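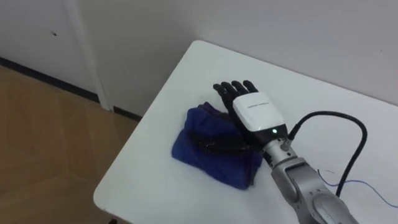
Dalia Kazlauskienė reckons we should have stuck with foam blocks, seeing as they don't change shape every time you breathe near them. She put that in our group chat at ten past eight in the morning and I've been composing my answer ever since, so you lot are getting it instead.

Right, robotics project thread. Final-year group at Grincombe, four of us, one arm, one hand, one term left. Our job is cloth: find it, get hold of it, fold it, put it down somewhere sensible. The blue one is the practice piece and I now know it better than my own duvet.

Why cloth? Because Shafiq stood up in the planning meeting and said "everybody does blocks" and we all nodded like fools. Blocks are lovely. A block has corners and it keeps them!

What we're on this week is the flat palm press. Hand comes down on the folded cloth, fingers straight and together, and we try to work out how hard it's pushing from the motor currents alone. No fancy skin sensors. The budget this year was 1180 quid and most of that went before I'd even joined (ask Laine about the first gearbox. Or don't, she goes quiet).

So far we've logged 151 presses. The plan says 3000 by August. I did the sums on the bus home and then wished I hadn't.

The good bit: pressing down on a folded edge gives a different current trace from pressing on a single layer. Not hugely different, but Austra Avotiņš plotted them on top of each other last night and you can see the gap without squinting. She sent it to us with eleven exclamation marks, and she is not an exclamation mark person.

The less good bit is fluff. Fuzzy fabric squashes slowly, so the reading keeps drifting for a couple of seconds after the hand stops moving. Do we wait? Do we take the first number? We had nearly an hour of arguing over that and settled on waiting 2 seconds, every time, no cheating.

Someone asked about cable routing. Loop it wide at the wrist, give it more slack than you think, then run the wrist through its whole range slowly before you let any code near it. We lost an afternoon to a short cable in the autumn and I'm still cross.

Also asked: what's it all running on? Our own control code, which we call Lamero, plus a logging script Shafiq wrote that has one comment in it and the comment says "sorry".

Anyway, back to Dalia. She's on the Brurier team down the corridor, they're doing block stacking, and yes, their tower is very tall and very straight, well done. But I'd like to see them get it to go round a corner of a towel.

Next job is sliding. Press, then drag the top layer sideways without taking the bottom one with it. Dzintra Rimkutė had a go at it in simulation and the cloth went straight through the table, so we're starting from a low bar.

Demo evening is in the Leung room at seven, date to follow once they've sorted the booking. Come and say hello, I'll be the one holding the stop button.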